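**Library annex reopens with longer hours and a new room for groups**

The Gonitthorpe library annex is open again after the summer's repairs. The roof over the back half has been replaced, the two old boilers are gone, and the side entrance on Bastos Street now has a ramp. The front steps will be fixed in September, so please use the side entrance until then.

Opening hours have changed. The annex now opens at 9 a.m. and closes at 7 p.m. on weekdays, two hours later than before. Weekend hours stay the same as at the main branch. The book drop is open at all times, but it gets full over holiday weekends, and books left on the ground beside it are not counted as returned.

Most of the local history collection has moved back from storage. There are 2,443 items in it, mostly town directories, school yearbooks and land maps, along with the bound copies of the old mill newsletter. So far 1,022 have been entered in the online catalog. The rest can still be looked up in the card drawers, which are now to the left of the front desk. If you need something from the map cases, call a day ahead. The cases are heavy and the staff would like to have the right drawer open before you come.

Dexter Ferreira, who ran the front desk at the main branch for several years, is now in charge of the annex. He has asked that anyone who borrowed yearbooks before the closing bring them back by the end of the month. There are 43 still out. No fines will be charged on these, and he does not need to know where they have been.

The biggest change is for groups. Until now, clubs and classes had to meet between the shelves or book the basement at the Brundo Center, which meant stairs. Groups can now reserve a room at the annex for up to three hours at a time. It is free for residents and for any group with at least one cardholder. You may bring food, but please wipe down after yourselves and take your trash with you.

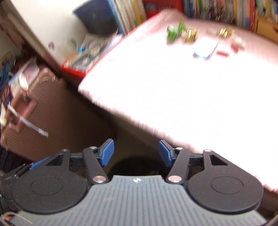 *The pink table at the annex.*

To reserve a time, fill out the green form at the desk or call extension 361. Requests are taken up to six weeks ahead. Groups that meet every week need to send in a new form each season — the old standing reservations from the Brundo Center do not carry over. The sewing circle, the tax help group and the Ekirberg Road neighbors have already turned in theirs.

A few smaller items. The photocopier now takes cards as well as coins. Large-print books have been moved to the lower shelves near the windows, with the audiobooks across from them. The children's shelves are still at the main branch, and there are no plans to split them up, though you can ask for any children's title to be sent over. It usually takes two days.

Parking is tighter than it was. The ramp took up three spaces along the side wall, and the row behind the building is for staff until 5 p.m. After that anyone may use it. There is also street parking on Bastos — two hours on the north side, no limit on the south side. The bike rack is back next to the side door.

Questions about the annex can go to the front desk in person or by phone. Lost and found items from before the closing are in a box at the main branch and will be kept there through September.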